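Keeping Old Dies in Service: A Conversation on Short-Run Stamping

Trade Notes, October

Stamine stamps replacement brackets, covers and mounting plates for equipment that its original makers no longer support. Its shop in Lambert keeps 89 dies on the rack, most of them bought from plants that closed or moved to other work. The operations manager, who asked to be identified by job title only, spent an afternoon talking about tool wear, sheet supply and the arithmetic of small orders.
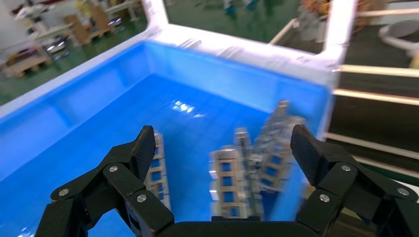 5 min read

The catalog lists 1198 part numbers, far more than the number of dies. The difference comes from secondary work. A single blank may be sold flat, bent one way, bent the other way, or with an extra row of holes punched on a separate press.

"People assume one die means one part," the manager said. "On high volume it often does. On short runs you want a common blank and you make the variety afterward. The second operation costs labor, but you avoid paying for another tool that sits eleven months of the year."

The typical order is small. Up to 265 pieces go through in one setup, and many orders are well under that. At those quantities the press is running for less time than it takes to set the die, check the shut height and approve the first piece. Setup is therefore the main cost item, and it is where the shop has put most of its effort.

Dies used to be stored by customer. They are now stored by shut height, in four bands, and jobs in the same band are scheduled back to back where delivery dates allow. All the dies have also been put on subplates with common clamping points.

"We lost some daylight in the press doing that. There are two tools that no longer fit in the smaller machine because of the added plate thickness. I accepted it. Before the subplates, every die had its own clamps and its own spacers, and half of a setup was looking for them."

Material supply is the second concern. Stamine buys cut sheet from Flandix, a service center with a minimum order per gauge. The older drawings call for a wide spread of thicknesses, some of which differ by less than the mill tolerance on current stock. The manager has worked with customers to merge these where the part allows it, and has left them alone where a bend has to meet a mating surface.

"A flat cover with four screw holes does not care. A part with three bends does. You change the thickness, the bend deduction changes, and the last hole moves. Then it is out of position and the customer finds out at assembly."

Grain direction gets the same attention. On parts with tight inside radii, the shop lays out blanks so that the bend line runs across the rolling direction, even when a different nest would waste less sheet. Early in the program several lots were nested for yield alone and cracked at the outside of the bend. The drawings said nothing about grain. The original plant had presumably fed coil in one fixed direction, so the question did not come up.

Missing information of this kind is common. Drawings arrive with revisions that were never recorded, or with a tolerance block that contradicts the dimensions. When a sample part exists, the shop measures it and compares it with both the drawing and the die.

"Where the three disagree, I go with the sample if it came off a working machine. The die may have been reground. The drawing may be a revision that was never released. The sample fit something." 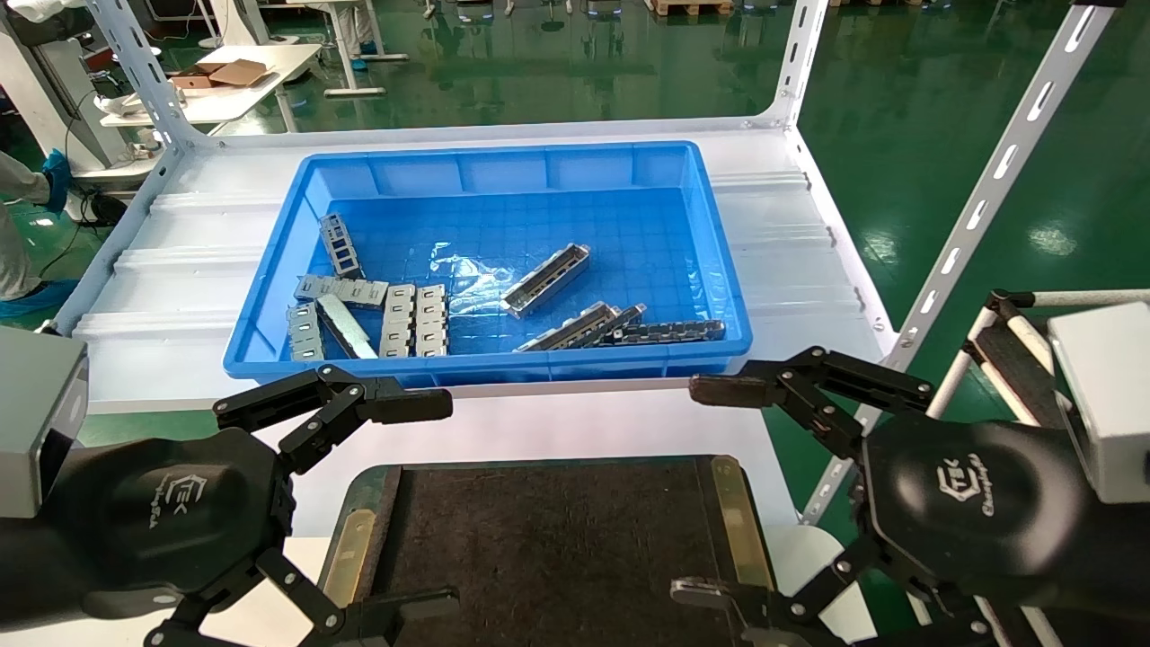
Word count: 926

Asked about burr height, the manager was specific. The shop inspects the first and last piece of each run, with the burr side marked on the traveler. The limit is ten percent of stock thickness unless the customer sets another figure. Burr is also the main signal for sharpening. Hit counts are logged, but they came with few of the secondhand dies, and a counter that starts in the middle of a tool's life gives little guidance.

"I look at the edge. If the burnished band is getting narrow on one side, the clearance has shifted, and sharpening will not cure that. You check the guide pins first. We have reground punches that had nothing wrong with them. It took metal off the tool and the burr was the same the next day."

Clearance itself has been a matter of some debate in the shop. Many of the dies were cut for mild steel at five percent per side, which was common practice when they were made. The manager prefers a larger figure on new inserts, closer to ten, on the grounds that stripping force drops and the punches last longer. The hole is slightly less straight through the thickness. For clearance holes this is acceptable. For holes that will be tapped or used for location, the tighter figure stays.

Records are held in Tododia, a scheduling package the shop adopted after several years of paper cards. Each die has an entry with its shut height, subplate position, last regrind and the amount of life left in the cutting sections. The cards were kept as well, in a drawer beside the tool bench.

"The setters write on the cards. They write things like 'shim left rear, two thousandths.' There is a field for that in the software, but it is three screens in. I copy the cards over every month or so. It should be done the other way, and I have asked for it to be changed."

Pricing follows from the same figures. Each quote carries a setup charge as a separate line, so that a customer can see what happens if two small orders are combined. Some do combine them. Maintenance departments usually do not, as they buy when something breaks and hold little stock themselves.

The shop has declined a number of dies offered to it in the past year. The reasons were mostly size, along with one progressive tool that needed a coil line. Stamine feeds by hand from cut blanks and has no plan to install a feeder.

"The floor space would have to come from the die rack," the manager said. "I would rather have the rack."

The next job is a set of replacement inserts for a louver die, where two of the forming edges have chipped. The inserts will be cut in the shop and sent out for heat treatment, and the first run is scheduled for the week they return.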